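床要不要靠墙,值不值700块

雷娜塔·拉戈斯(Renata Lagos)做的生意,说穿了就是替别人决定床放在哪儿。她的工作室叫Nunolari,客户多半是成批装修出租公寓的公司。她量房间,定床位,选床头和床品,交一份图纸,每间收700元。窗帘和灯另算。

我去之前对这个价钱有意见,去之后还是有。一间卧室就那么大,床能放的地方通常只有一两处,搬家工人站在门口看一眼也能说出来。我把这话原样讲给她听,她没有生气,看来听过不少遍。

“工人会把床放进去,”她说,“他不会告诉你,放进去以后你每天早上怎么铺床。”

铺床是她的老话题。她的主张写在宣传册第一页:卧室的好坏要看铺床花多少工夫,看不出来的地方才花钱。册子里还有一句,说按她的方案布置的房间“让人睡得更早”。我问这句有什么根据,她说是住户反馈。问有多少住户,她说没有统计过。我又问那怎么敢印在册子上,她停了一会儿,说下一版可以拿掉。

我们约在星期六下午,地点是她给公寓项目Idura布置的一间卧室。白墙,灰色床头,浅色的床品。她刚进门就开始讲床头。

“床头要软,边要硬。靠着看书的人需要软的,打扫的人需要一条能擦的边。”

床头边上确实有一道浅色的木条。至于擦起来方便多少,她拿不出比较,只说自己家里用了很多年。我想起自己家那张没有床头的床,墙上被头发蹭出一块灰印,擦也擦得掉,只是我不擦。
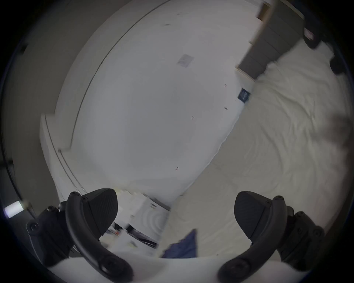

靠墙的问题我们争得最久。拉戈斯坚持,窄房间里的双人床应当有一条长边贴着墙,省下的地方全部留给另一侧,让人能蹲下来开抽屉。我的看法是,贴墙的那一边没法铺。她带我看的这张床,浅色的面料一直顶到白墙跟前,中间要塞手都得侧着来,而床上的白床单皱得一道一道,看不出“铺床省工夫”省在了哪里。我照实说了。

“皱是料子的事,”她说,“跟位置没有关系。”

可是宣传册里料子也是她选的。她承认这一条,然后解释说,她给出租公寓选的都是洗了不用熨的布,平整不是首要标准,耐洗才是。我问能洗多少次。她报了一个数字,又说那是供货方Guzmán给的,她自己没有试过。这个数字我就不写了。

关于贴墙那一边怎么铺,她给了一套做法:人跪在床上,先把靠墙的长边塞好,再退下来拉外侧,床尾最后收。她说熟手要2分钟。我请她当场做一遍,她说今天膝盖不好。

我后来在家里试过,把自己的床推到墙边,照她的顺序来。第一次用了15分钟,其中一大半时间在找滑下去的枕头。第二次快一些,但是跪过的地方又压出了新的褶子,得趴着再抹一遍。也许她说的熟手比我轻。

她的合伙人赫梅内希尔多·西斯内罗斯(Hermenegildo Cisneros)管报价和施工,比她坦率。我在电话里问他,床贴墙到底是为了住户,还是为了图纸上显得宽敞。

“两样都有,”他说,“看房的人站在门口,先看地面露出来多少。露得多,签得快。这话雷娜塔不爱听,你可以写。”

他还告诉我,Nunolari到目前为止一共交过1,071间房的图纸。听上去很多。可是同一个项目里户型往往只有几种,画一次,抄很多次,每间照收700元。我问他这算不算重复收费。他说每一间都有人到现场看过,墙不直,插座位置也会差,抄来的图放不下床。有没有哪间看过之后一个字都没改,他说当然有。

墙上的东西

回到那间卧室。拉戈斯说,普通人布置卧室最大的毛病,是先把东西钉上墙,再去想床。镜子、挂钩、架子,全都按照站着的高度钉,等躺下来才发现正对着脸。她的规矩是床进来以前墙上什么也不许有,床定了,躺上去试过,再在墙上做记号。

这条规矩我觉得有道理,是整个下午我唯一没有反驳的一条。不过她自己手里的房间也没有严格照办。床靠着的这面白墙上有一个灰色的小东西支出来,像挂钩,也像一颗没拧到底的螺丝。红笔记号也有:一左一右两个箭头,各自抵着一道短竖线,朝相反的方向指,中间偏上写着“1-23”。字很小,站远一点就看不见。

我问她两个箭头之间的那一段是留给什么的。她说量墙的人各有各的写法,她要对一下图纸才能答。图纸她没带。我等了几天,邮件里收到的是另一间房的图。

“记号总是要盖掉的,”她在邮件里写,“住户看到的只是一面白墙。”

我不太放心这句话。红笔写在白墙上,薄薄刷一层白漆,过些日子常会透出来,凡是刷过孩子涂鸦的人都知道。铅笔就没有这个麻烦。我回信问为什么不用铅笔,她说铅笔看不清。

说到不让碰,床头一侧还立着一张深蓝色的牌子,背靠着墙,下半截被床品挡住,露出来四个白色大字:请勿触碰。上面有几行小字,下面还有一行,我没有读。一个专讲卧室如何好用的人,约我在一张写着请勿触碰的床边谈话,我觉得多少有点滑稽。拉戈斯倒没觉得。她说看房的人不应该坐床,坐了就只记得软硬,不会看尺寸。

“你买床的时候不坐上去吗?”我问。

“我买床会躺上去,”她说,“但我那时候已经量过了。”

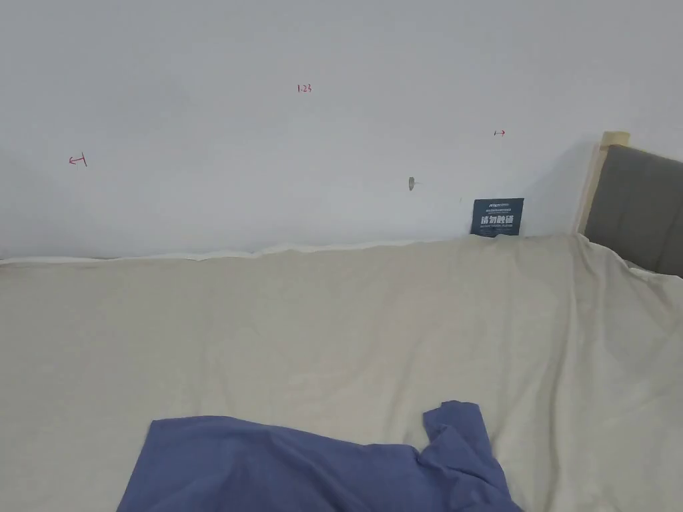

如果只想花零头

临走我问她,假如一个人不打算付700元,自己动手,哪些事情值得做。她起初不愿意讲,后来讲得比前面都痛快。我照她的意思整理在下面,后面的意见是我的。

先量床,连床头一起量。很多人只看床垫的宽度,床架边框要另外占地方,床头往往比床垫还宽出一截。这条没有疑问,我自己就吃过亏。

床尾到墙或者柜子之间,要让柜门能全开。她说可以拿旧报纸剪成床的大小铺在地上,住两天再决定。我觉得一个晚上就够,半夜起来走一趟,踩没踩到报纸立刻知道。

贴墙的长边,她建议用带松紧的床笠,不要用平铺的床单。这等于承认那套跪着塞床单的手法没几个人会天天做。我指出来,她笑了笑,说宣传册给看房的人看,床笠给住的人用。

床品颜色她推荐浅色,理由是脏了看得见,会勤洗。西斯内罗斯在电话里给的理由是浅色进货便宜。我倾向于相信他。

床头最好选能拆面套的。她推荐一家叫Kotska的小厂,我问她有没有从中拿佣金,她说没有,西斯内罗斯说以前有过,一月份停了。两个人的说法严格说来并不矛盾。

至于“让人睡得更早”那一句,我写这篇稿子的时候又去看了一遍他们的电子版宣传册,还在第一页,字号没有变。我发消息问拉戈斯下一版什么时候出,她回复说在排版了。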